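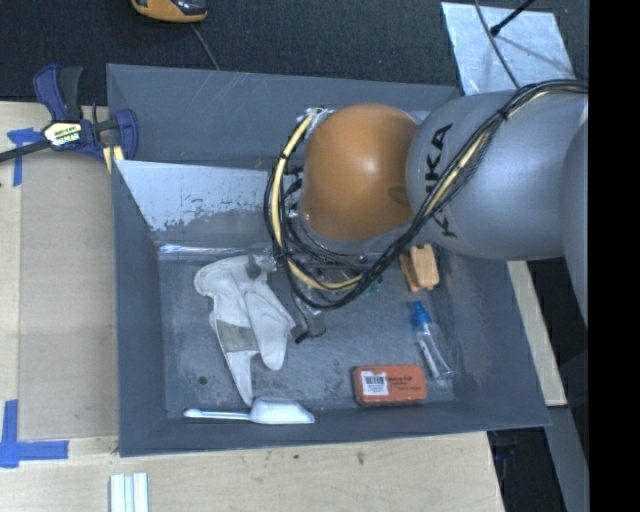 Last updated: 2026-05-15

I went to the open day at Evton to see the Vimisach bin picking kit, which they sell as an add-on for arms a shop already owns. It was set up on a KUKA arm over a gray bin with a mixed load: a work glove, a long-handled white utensil, a red-orange box with a barcode label, a clear bottle with a blue cap.

Matěj Malý ran the demo and took questions for 20 minutes. Of 15 picks I watched, it missed 2, both on the glove. The box was easy for it. The bottle took longer, but it came up on the first try.

The kit costs 1,380 without the arm. Setup is done from a laptop and the menus are clear enough. The manual is thin on calibration. I also didn't like the cable routing, with a thick bundle that loops down around the wrist. I would want that tidied before running it all day.

Good for small parts and boxes. For cloth I would wait for the next version, or look at the Skurnum gripper.

Filed under: Reviews > Shop Automation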